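The Long Table Comes Back

In Gondal, the old feed store on the river side of town has been a place to eat, vote and argue over zoning. Since May it has mostly been a place to sit. Trarnis, the small furniture shop that took over the lease, put in long tables and left the rest alone.

Long tables fell out of favor in public rooms years ago. Libraries swapped them for booths and single desks, and cafes went to two-tops that could be pushed together when a family came in. The shop's owners say orders have turned the other way. They built 38 long tables last year, most for schools and town halls, and the waiting list now runs to the fall.

The work is slow. A top is glued up, left for 2 weeks, then planed flat. Legs are bolted on at the site, as few doorways will take the finished piece. Customers argue most over the surface. Bare wood is loud under cups and elbows, and it scratches. Cloth quiets a room but holds crumbs, so some buyers ask for a tighter covering that can be vacuumed.

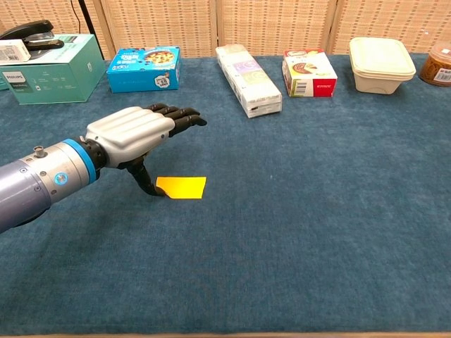
A long table with a teal-blue covering.

Price is the other sticking point. A plain top starts at $618, and delivery outside the county is extra. The shop is open until 4 on Saturday.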